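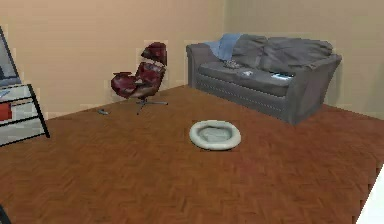 Gallery > Sim Tests

Living Room, Round One: Two Controllers and One Very Patient Sofa

Hi all! I promised a page for the controller tests and it finally exists. If you're new, I've been trying out two arm controllers in simulation before I spend any money on real hardware. One is Clito, which a lot of you wrote to me about, and the other is Zavano, which I'd used a little last winter and sort of forgot. Same simulated arm, same Nurgate gripper model, same living room for both.

The room is the one at the top of the page, with the herringbone floor and the big gray sofa. I picked it for the stuff lying on the seat. The flat white and blue thing near the right arm is my favorite target, because a flat object on a soft cushion is miserable to pick up (try it with two fingers and no fingernails!). Clito kept coming in too steep and pressing down into the seat. Zavano came in lower and slid under the edge, which I did not expect from the older program.

The crumpled gray item just below the blue throw was the other way around. Clito grabbed it on nearly every run and Zavano fussed over where to close – sometimes for so long that I went and made toast.

Then there's driving up to the sofa in the first place. The pet bed sits right out in the middle of the floor, and that puffy rim is low enough that my first camera setting missed it completely. I tilted the camera down 20 degrees and both controllers started steering around it. The red swivel chair gave me more trouble than I'd planned for too, mostly those thin splayed legs at the bottom. Zavano treats the whole base as one fat circle and stays well clear. Clito tries to sneak past and clips a leg now and then.

I ran 2000 tries altogether, split evenly, and let the last batch go overnight on Sunday. Waraporn Phuthong lent me her grasp scoring script, so thank you, Waraporn! Out of everything, 1013 counted as clean picks, and 503 of those were Clito's. So yes, Zavano by a nose – I'd call it a tie and pick by which menus annoy you less.

Next up is the Lungu gripper with the wider fingers, same room, same targets. I also want to try for the little gray thing on the floor by the chair, which I left out this time.

Comments are open below.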